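Product Review: Curken Floor and Table Marking Tape, with the Clomport Open Bin
Reviewed by Eilidh Kinnear for the Trestia Resource Review
Section: Workroom Supplies

The Review received several requests in March for an assessment of low-cost marking materials suited to shared work surfaces. The Curken tape was selected on the strength of its price and its claim of clean removal. The Clomport bin was tested with it, as the two are frequently ordered together.

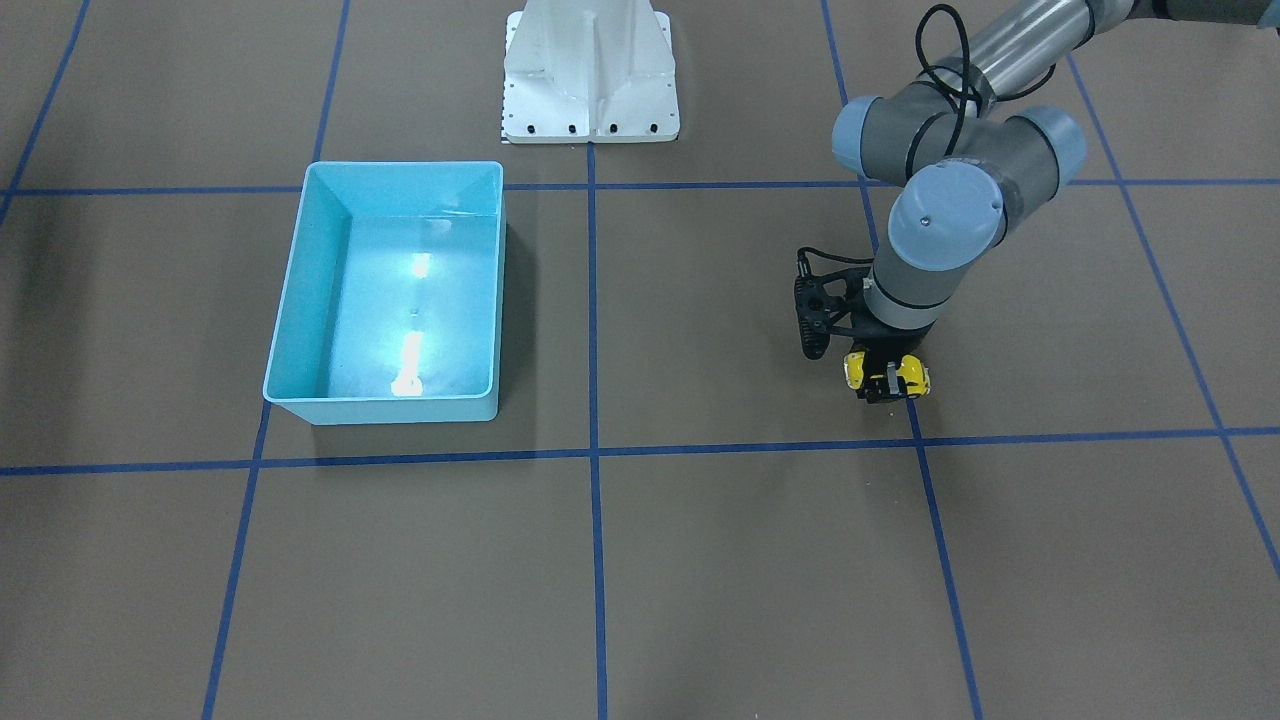

Reading time: 2 minutes

The tape is supplied in a single shade of blue, in packs of two rolls. It was applied over a brown covering to form a grid of large cells. The color stands out well against brown, and a bin or a small item placed within a cell can be located without difficulty from across the room. Reviewers who prefer a fine line may find the tape heavier than they would like.

Laying the grid required patience. Gavin Matheson, who applied the tape, recommends that each strip be anchored at one end, drawn out to its full length and lowered in a single motion. Short sections joined end to end were tried first and were removed.

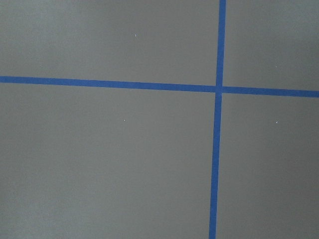 Adhesion and finish were judged over a period of 14 days. The tape held at its ends and did not lift when items were slid across it. Crossings are a common weakness in products of this type, and particular attention was given to them. Where two strips overlap, the colors are so close that the join is faint, and the long edges remain crisp against the surface. Slight mottling may be noticed along a strip at close range -- a cosmetic matter only. Squareness is left entirely to the user, and a measuring stick is advised.

The covering beneath deserves equal care. Tape laid over a ripple will hold that ripple in place, and the paper should therefore be smoothed before the first strip is set down.
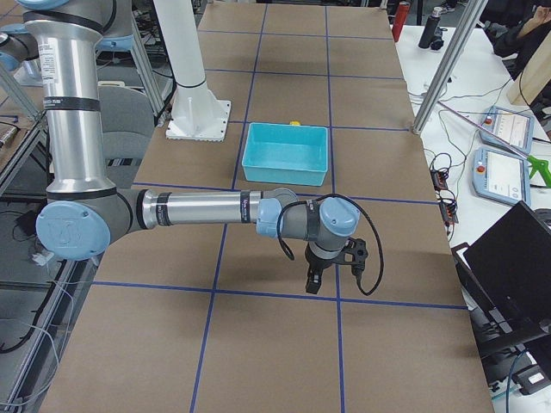 The bin on the taped paper covering, near one of the grid lines.

The Clomport bin is a plain open container with rounded corners and slightly flared walls. It is light, stable when empty and easily wiped clean. There is no lid, and the pale interior makes small contents simple to find. Archie Mackay noted that a label holder would be welcome in rooms where several bins are in use.

For the sorting trial, small toys were assigned to cells and then returned to the bin. Participants followed the grid readily after one explanation.
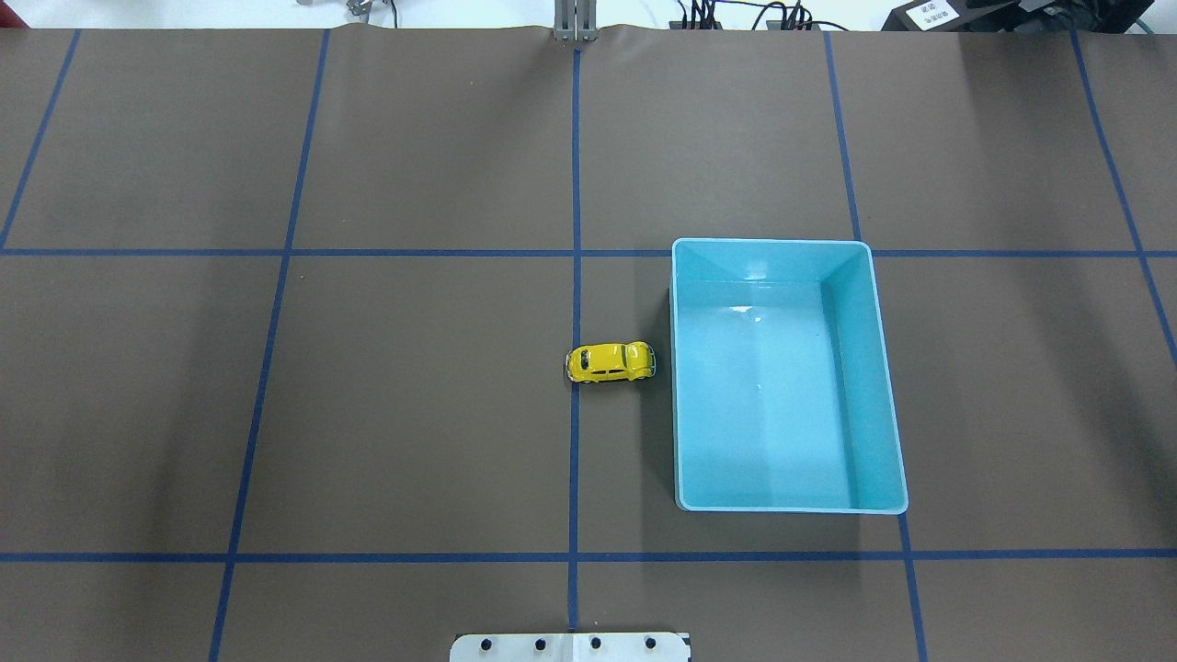
Yellow toy car and open bin between the two horizontal lines.

Removal from paper was less satisfactory than the packaging suggests. The tape took surface fibers with it in 6 of 10 trials, and the covering should be regarded as disposable.

Ratings
Curken tape: 6 out of 10
Clomport bin: recommended for general use

Correspondence concerning this review may be addressed to Sorcha Munro, Supplies Editor.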